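Nunton Round Bucket, cream white

Home > Cleaning > Buckets and bins

Item no. 628
Colour: cream white
Also in this range: Nunton Round Bucket, small; Nunton lid

We've stocked a lot of buckets over the years and this is the one that keeps going home with the staff! It's a plain, straight-sided round bucket in a soft cream white, and it's the sort of thing you buy for mopping and then find yourself using for everything else (toys, wet umbrellas, potatoes, the ironing you're pretending isn't there).

The shape is what we like best. So many buckets flare out at the top and take up twice the floor they need, but the Nunton goes straight up and down, so it tucks in beside a desk or a washing machine and stays out of your way. The bottom edge is nicely rounded too, with no tight corner for grit to collect in, and a quick wipe round with a cloth gets it clean again.

The rim is easy to get hold of, which matters more than you'd think when you're going from room to room picking things up as you go. You can grab it anywhere along the edge, one-handed, and carry on.
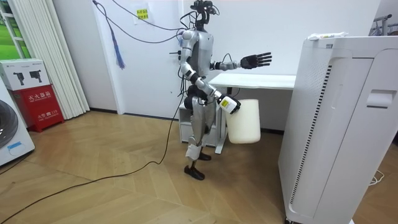
We'd also say a word for the colour. Cream is kinder than bright white in a room that already has white walls and white furniture, and it looks lovely against a wooden floor. If you have a small study or a spare room that does three jobs at once, it can live out in the open all week and still look as if it belongs there.

Good for
Dusting and floor days
Waste paper under or next to a desk
Carrying cloths, sprays and brushes about the house
Bringing in pegs and small washing

Looking after it
Rinse with warm water and a drop of washing-up liquid. Dry it before stacking, as two damp ones can stick together and take some pulling apart. Please don't use scouring pads, they dull the finish. Weight when empty is about 600 g.

Goes well with
Flandetti floor cloths, pack of two
Ustden long-handled dustpan
Çınar wooden scrubbing brush (the short one fits inside the bucket with the lid on)

Delivery and returns
Orders of three or more come stacked in one box. Unused buckets can be sent back within 38 days, and we're happy to swap sizes if you picked the wrong one. The matching lid is sold separately as item no. 99 and is back in stock from January.

Page updated 2023-09-02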